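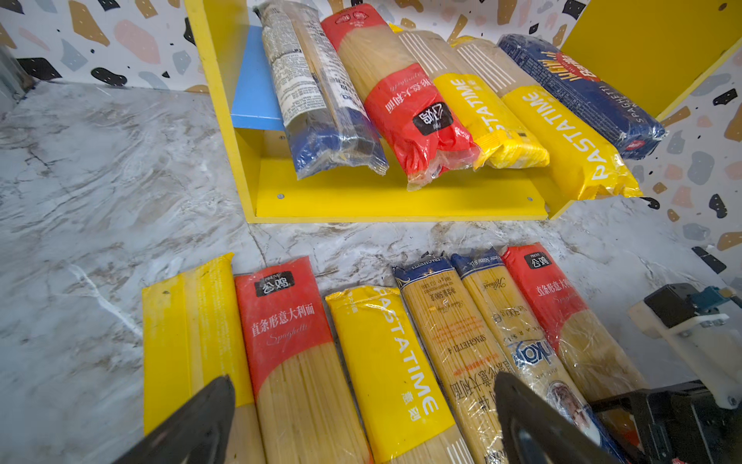

1. 我在Multville的餐厅Vundolance后厨实习了一段时间，2026年8月结束。之前有人问我实习到底做什么，回复里写不下，开一串慢慢写。想到哪写到哪，顺序不一定对。

2. 先说怎么进去的。我没有上过厨师学校，以前做的是仓库排班。三月给几家店发了邮件，附一份自己在家做过的菜单，只有Vundolance回了。回信的是主厨Kristof Van Beek，信很短：早上八点，带一双防滑鞋，刀可以用店里的。

3. 第一天没碰火。洗菜，择欧芹，剥蚕豆。蚕豆焯过水以后要剥第二层皮，指甲缝里都是绿的。剥完交上去，副厨Murray Boychuk挑出来一小把，说这些捏破了，给员工餐用，其余的可以。他讲话不凶，不过很少说第二遍。

4. 第二天开始切洋葱。要求是丁的大小一致，刀口干净，不能来回剁。我在家切洋葱一直是先竖切、再横切、最后落刀，以为自己没问题。Murray看了一会儿，让我把横切那几刀省掉，洋葱本身就是一层一层的，多切那几刀只会让边上散开。改了以后确实整齐些。

5. 刀的问题问的人最多。店里公用的刀不贵，每天开工前自己磨。磨刀石泡水，粗的那面尽量少用。我后来买了一把Tamuno的小刀，削皮和修整用，大刀到走也没买。新手先把一把普通主厨刀磨好，够用很久。

6. 员工餐下午四点半，所有人站着吃，十几分钟结束。做员工餐是实习生的活，可以用的东西写在冷库门口的白板上。最常见的是干意面、罐头番茄、前一天剩的烤蔬菜。别小看员工餐，全厨房都吃你做的东西，咸了淡了当场就知道。

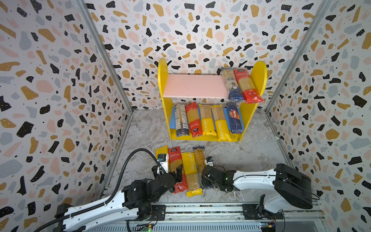 7. 我第一次做员工餐就失败了。煮面水没放够盐，想着酱里有咸味，可以补回来。补不回来，面是面，酱是酱。Kristof吃完把盘子放进水槽，说了一句“水”，就走了。之后我每次下面前都先尝水。

8. 盐的比例后来固定下来：1,000克水配10克盐，酱里有凤尾鱼或者刺山柑的时候再减一点。家里锅小，按这个比例往下折就行。有人喜欢“像海水一样咸”的说法，真按海水的咸度做是没法吃的。

9. 另外一件小事：面提前两分钟捞，剩下的时间在酱锅里完成，留一勺面汤随时往里加。这个写在哪本书里都有，我以前也照做，但是火开得太小，面泡在酱里越来越软。火要大，手要一直动，汁收到能挂住就离火，奶酪离火以后再放。

10. 说到酱。店里有一道菜用的是炖牛颊肉的汁，从头到尾要两天。第一天去筋膜，撒盐，用红酒和香草腌过夜。第二天擦干表面，煎到颜色很深，再和炒过的蔬菜一起进烤箱，低温，盖盖子。我负责擦干和煎。

11. 擦干这一步我起初应付了事。肉表面有水，下锅先出蒸汽，锅温掉下来，等水收干肉已经灰了，再煎也煎不出那层壳。Murray让我把整盘重新拿出来，一块一块用厨房纸按。那天晚了二十分钟，是我的责任，他替我跟前面说的。

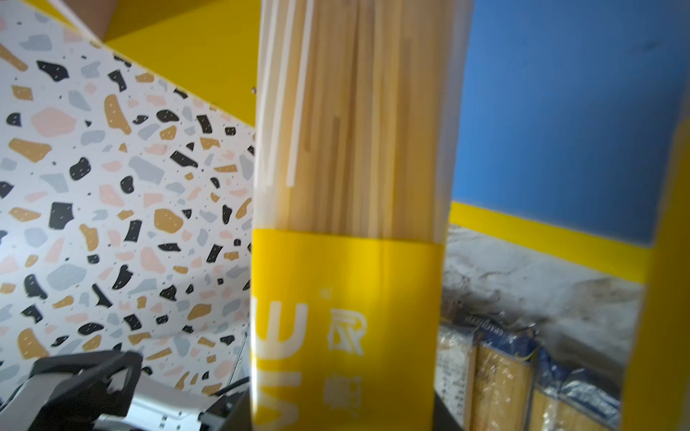
煎的时候锅里也不能放太满。大锅一次放四块，中间留空，放下去就不要动，边缘颜色上来了再翻。煎完锅底的那层东西用红酒刮起来，一点都别浪费，味道大半在那里。要是锅底已经发黑发苦，就倒掉重来，救不了。

12. 过汁。先过粗筛，再过细筛，不要用勺背去压蔬菜，压了汁会浑。放凉进冷库，第二天揭掉上面的油，再慢慢收。收到勺背划一道能留住痕迹就停。我收过头一次，黏得像糖浆，加高汤稀释以后咸度又不对，只好重新调。

13. 尝味道这件事值得单独写。我进去以前以为自己舌头还行。Kristof每天服务前叫每个岗位的人尝别人岗位的东西，每人必须说一句缺什么。不能说“不错”。头几天我只会说“再咸一点”，后来慢慢能分出来，有时候缺的是酸，有时候是油脂太重压住了，有时候是温度不对。

14. 练习方法也很土：一小碗番茄汤分成几份，一份加盐，一份加醋，一份加糖，一份什么都不加，闭着眼睛尝，说出哪份是哪份。回家拿酸奶也可以练。一次不要尝太多，舌头会累，中间喝点温水，吃口白面包。

15. 朝鲜蓟、芦笋这些东西会让后面喝的水发甜，所以尝完这些不要马上去调别的汁。这是我自己踩过的，调完一锅白酱觉得刚好，过十分钟再尝，明显少盐。

16. 忙的时候什么样。我在的那段时间最忙的一晚出了126份，店不大，对我们来说很多。我在冷菜岗，四道菜，两道沙拉，一道生鱼，一道汤冻。单子进来主厨念，所有人应一声。应了没做，比没听见还麻烦。

17. 那天我漏了一份生鱼。单子应了，盘子也拿出来了，被别的事打断，盘子被我顺手叠了回去。过了好几分钟Kristof来问，我说马上。他让我别说马上，说几分钟。我说三分钟。后来两分多出去的。从那以后我所有单子都按顺序夹好，做完一张撕一张。

18. 备料表。每个岗位一张，前一晚收工时写，写清楚剩多少、明天要补多少、哪样先做。我的字不好看，被要求重写过。现在在家请客我也写，前一晚写好贴在冰箱上，第二天省很多事。

我的备料表大致分三段。先写需要时间的，比如腌、泡、发、冻；再写需要用炉子和烤箱的，按温度排；最后写手上的活，切、拌、装盒。

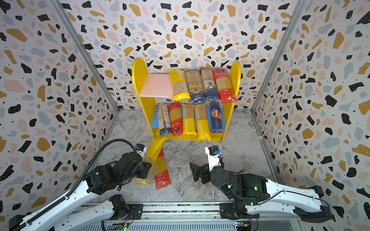 写完再倒着看一遍，从上菜时间往回推，看烤箱有没有撞车。在家最容易出问题的就是烤箱，主菜占着，甜点进不去。能提前一天烤的就提前一天烤。

19. 标签。所有盒子贴日期和内容，胶带要用剪刀剪，不能手撕。一开始觉得没必要，后来有一晚赶着找腌柠檬，别人的岗位一眼就找到了，我的翻了半天。剪得齐，贴在同一个位置，看起来就是快。

20. 成本这块我了解不多，只能说我看到的。离开前Murray给我看了一张当月单子，光是蔬菜和香草就是2,533，我没问包不包括运费。看完以后择欧芹手轻了很多，梗也不扔，洗净切碎进高汤，或者拿去做青酱。

21. 有人问累不累。累。腿和手腕最明显，第一周回家鞋都不想脱。睡前用温水泡脚，手腕戴护具睡了几天。防滑鞋一定要买合脚的，大半码都不行。烫伤有过，小的，冲冷水，冲足时间，不要抹乱七八糟的东西。

22. 也有人问有没有工资。这家有，不多，按小时算，包一顿员工餐。去之前最好问清楚，书面写下来。我发邮件的时候也遇到过一家说先来看看再谈，没去。

23. 最后一天做了一道自己的菜，给厨房的人吃。冷的茴香汤，上面放腌过的黄瓜和一点烟熏鱼碎。Murray说鱼切得太碎，吃不出口感。Kristof说汤可以，黄瓜少一半。我回家照他们说的又做了一遍，黄瓜少一半确实更好，茴香味出来了。

茴香汤配方，应该会有人要：茴香球切薄片，用黄油小火焖软，不要上色，加一点白葡萄酒收干，再加蔬菜高汤，煮十五分钟，打碎，过筛，冷透。上桌前再调盐，冷的东西要比热的时候重一点。酸用青柠，最后挤。

24. 接下来去哪里。下个月去Alter试工，做热菜岗，也在本市，走路能到。还没有签，试完再说。如果留下来会再开一串，写热菜那边的事。

25. 补充回答一个：实习前要不要先看书。看过的那几本里，有用的是讲盐、讲火候的章节，菜谱部分基本没用上。更有用的是在家每天做同一道菜，连做一周，每次只改一个地方，记下来。我做的是煎蛋卷，前几个都不好看。

26. 问牛颊肉在家能不能做的，可以，铸铁锅带盖就行，烤箱150度，三个半小时起，筷子能轻松插进去为准。肉买不到就用牛腱，时间差不多，汁会薄一点，收的时候多收几分钟。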